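How to clean out and refit an old desktop tower

If you have an old desktop computer sitting under a desk somewhere, quietly humming and gathering fluff, you may well find it has a few more years in it. I've been doing this for 17 years now, first for my own family and then for anyone on our street who asked, and I still get a little thrill every time the side panel comes off. My friend Athina Karamanlidis thinks I'm quite mad, but she has brought me three of them!

Before you start

Shut the computer down properly, switch it off at the wall and pull out the mains lead. Then unplug everything else from the back: screen, keyboard, network, the lot. Press the power button once with the lead out and wait a few minutes (I put the kettle on). Clear yourself a table with good light, and find a saucer for the screws.

Opening it up

Lay the tower down on its side so that the panel you're taking off faces the ceiling. Most cases have a couple of screws at the back or a latch, and the panel slides backwards before it lifts. Don't force it. If it won't budge there is nearly always one more screw.

Now have a good long look, and take a photo or two on your phone before touching a single cable. The power supply is the big metal box where the mains lead goes in, and the motherboard is the large flat board that nearly everything else plugs into. Follow each cable from one end to the other with your finger. 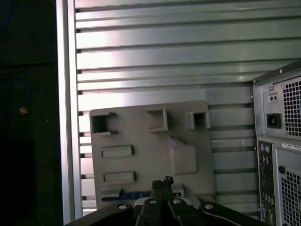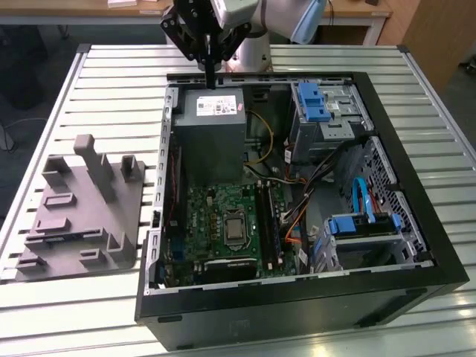
Touch a bare metal part of the case before you handle anything, and again whenever you've walked about. With a soft, dry brush, work the dust off the board and towards the outside, holding any fan still with a fingertip as you go. Please don't open the power supply itself, however grubby it looks through the vents. Brush the grille and leave it at that.

Next, the memory. Push down the little clips at the ends of the slot and the module will rise up a touch, then hold it by its edges and draw it straight out. Line up the notch when it goes back in and press firmly at both ends until the clips close. It takes more of a push than you'd like, and I held my breath the first time.

Drive cables come out by the plug, never by the wire. Some have a tiny metal catch you need to squeeze. Tuck any slack away from the fans as you refit them.

When it's all back together, check it against your photos, slide the panel on and plug in just the screen, keyboard and mains. If it won't start, take the memory out and seat it again. Szymon Nowicki rang me one Tuesday in a dreadful state over exactly that, and we had him up and running before his tea went cold.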